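Plundstead School of Applied Craft
Workshop Practice, Unit 9: Handling and storing frosted cylindrical vessels

Course handout. Read before the practical.

9.1 Scope

This unit covers tall, smooth, parallel-sided vessels with a matt finish: bottles, tumblers, lamp sleeves and similar. Stemmed and footed pieces are dealt with in Unit 11. Decorated ware is left out altogether.

9.2 Surface

A frosted surface scatters light. It may be produced by acid, by abrasive blasting, or by a sprayed coating. The three are hard to tell apart by eye and should be recorded as "frosted, method unknown" unless the supplier's sheet states otherwise. The Skerholm loan set has no supplier's sheets.

Matt surfaces hold grease from the fingers. Marks show as darker patches and are easily confused with shading. Turn the piece under a fixed lamp before noting a mark: shading stays with the lamp, a mark travels with the piece.

9.3 Base

Bases are classed as flat, recessed or rounded. A rounded base has a small contact area and the piece will rock if set down off the vertical. Rounded-base pieces are stored upright in a ring or lying in a padded tray. They are not to be left standing on an open shelf.

Record the taper, if any, from the point where the side leaves the vertical. Measure on two sides and enter both figures.

9.4 Holding

Hold at two opposite points on the lower half. Contact should be flat against the wall of the vessel. Increase the pressure slowly and stop when the piece no longer turns. Lift straight up, and do not tilt until the base is clear of the surface.

Tall pieces are top-heavy when held low. For anything above 18 cm, keep the free hand near the upper part without touching it.

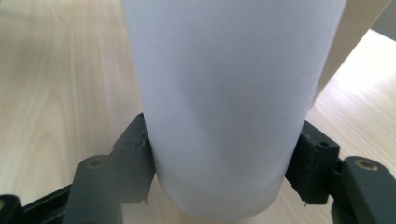 Meireles

The pale, bluish-white cylinder is held at opposite sides of its lower half. It narrows gently to a rounded base, and would be entered as "rounded, slight taper". A soft diagonal band of darker tone crosses the body; apply the lamp test in 9.2 before entering it as a mark. No lettering or label is visible.

9.5 Record card

Enter: shape, finish, colour, base, taper, marks, storage position. Use pencil. Write "none seen" where no marks are found and do not leave the line blank. Up to 2 pieces may share a card if they are stored in the same tray.

Reading for Unit 10: Stavska notes, section on lids and stoppers.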